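Teaching by hand at Clasia

The operations lead at Clasia has spent most of the past year watching people pack boxes. The company trains robot arms for light packing and sorting jobs, and nearly all of what the arms learn starts with a person doing the job first.

"People picture somebody typing in instructions," she says. "We have programmers, sure. But the bulk of the day is somebody standing at a table, picking things up and putting them down."

Clasia works in two ways. In the older one, an operator sits at a desk and drives a pair of arms by remote control, moving two small copies of the arms while the full-size ones follow. In the newer one, the arms stay out of it. The operator holds a gripper in each hand and does the task directly, and the motion is recorded and later turned into training data for the arm.

She started with remote control and still likes it for some jobs. "What you record is what the arm did. There's no question about whether the arm can reach, because it already reached." The drawback is speed. A new operator on the remote station needs 15 days before the recordings are good enough to keep, and even a practiced one moves slowly. Feedback is poor too. The operator can see that the fingers have closed but can't feel how hard.

With the handheld grippers, most people are usable by the second morning. "You squeeze the trigger and you feel the thing in the jaws. If it starts to slip, you know before you see it."

The trouble comes afterward. A person can twist a wrist or lean over a table in ways the arm can't copy, and those recordings have to be thrown out. On the last packing task the team kept 813 demonstrations and dropped 152. Some were dropped for reach, others for lost tracking when an operator's arm blocked the marker, and a few because the operator had simply done something odd, like changing hands halfway through.

I asked what makes a good demonstration. She took a while to answer.

"Boring," she said. "Same pace all the way. You don't stop to think with the gripper in the air, because the robot will learn to stop there too. If you miss a grasp, you go back and try again the way you'd want the robot to try again. We keep those. A clean miss and a calm second try is worth a lot to us."

She doesn't want every run to be the same, though. Operators are told to move the box a little between runs, turn it, and set the items down in new spots. Early on the team left everything on tape marks, and the arm learned the tape marks. When a box arrived an inch to the left, it reached for the old place and closed on air.

Small, thin items are the current project. They roll, they tip, and they can be picked up at so many angles that two operators will rarely agree on one. The team settled on a rule: grasp near the middle, lift before turning, lower into the box before letting go. The rule took 5 tries to write and fits on an index card taped to the wall.

Both hands are recorded even when only one is busy. The left might steady the box or do nothing for most of a run, and the model needs to know that doing nothing is the right choice.
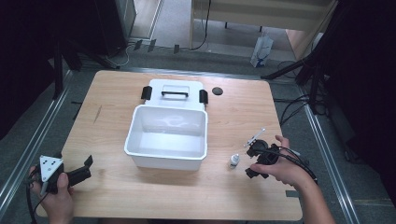

A longtime operator on the remote station, Jabłońska, is less sold on the handheld method and told me that it lets people get away with too much. The wrist does half the thinking, in that view, and the arm has no such wrist. Remote control forces the operator to plan around the machine from the first minute, and fewer runs end up in the trash.

The operations lead has heard this before and doesn't entirely disagree. Her answer has been to mix the two. Operators collect the bulk of a task by hand, the arm trains on it overnight, and then someone at the remote station watches it run and takes over when it gets stuck. The takeovers are saved and added to the set.

"A person steps in for a few seconds, fixes the grasp, and hands it back," she says. "Those few seconds are the part the robot didn't know."

Next up is a set of hinged lids, open and shut, with latches. She expects the latches to take longest. Pressing on one while holding the box still is easy for a person and hard to show well, and she has asked the operators to practice it with the recorder off before they start in April.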